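Journal > Odds and ends > February

The big gray bin

Up at 6, coffee, straight to it before I could talk myself out of it. The gray metal bin, the one with the sloped sides. Been putting it off since we moved to Fallthorpe.
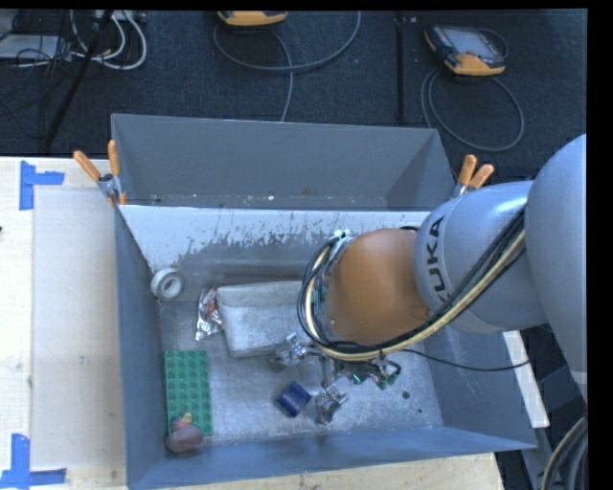 Every house has a drawer for this stuff and I have a bin. Not sure when it got promoted from drawer to bin. Probly the second winter in the Royer Street place, when the drawer stuck and I gave up on it.

So. White foam block – came out of some packaging, no idea which. I keep foam. I have always kept foam. Mom kept foam. There will be a parcel one day that needs exactly that size and I'll be unbearable about it. Keep.

Roll of tape, white. Keep, obviously. Went and bought two new rolls at Jeneo last month because I couldn't find any. $4 wasted, well more with the bus.

Foil wrapper, silver with a bit of red and pink. Trash. Why was that even in there. Looked at it for a good minute trying to remember eating whatever it was. Nothing.

Green LEGO baseplate. This is where I lost half the morning. Went looking for the bricks that go with it, which are in the hall closet in the Narkton box, which is under the winter coats, which meant taking the coats out, and then the coats were on the bed and I thought well while they're out. Filled a bag for donation. Did not find all the bricks. The box said 2,000 peices on the lid once, in marker, my own writing, and no way there's that many left. Put the plate on top of the box so at least they're in the same closet. Progress??

Rubber duck. Can't do it. It doesn't even go in the bath anymore, it just turns up. Moved it to the bathroom windowsill, moved it back, moved it again. Windowsill for now.

The bin itself needs a scrub. Dark gray splatters and drips down the back wall – paint maybe, or whatever was going on before I had it. Tried dish soap on a corner, then baking soda. No real difference. Might try the 400 grit paper but then it'll be scratched and stained both, and the bottom is scuffed enough already.

Want to use it for the potting mix come spring. 30 quart bag should fit, I think, haven't measured. Sloped sides would be good for scooping.

Lunch was toast standing up. Then the phone, then the thing with the water bill again, on hold forever, hung up.

Didn't get to the shelf. Didn't get to the lightbulbs either. Coats still on the bed and it's 9:40 at night so those are going on the chair.

Need: trash bags, stiff brush, stamps

Last updated: February, late evening

Recent entries
Water bill, part 2
Shelf brackets (wrong ones)
What's in the Narkton box
First frost and the back step
Soup again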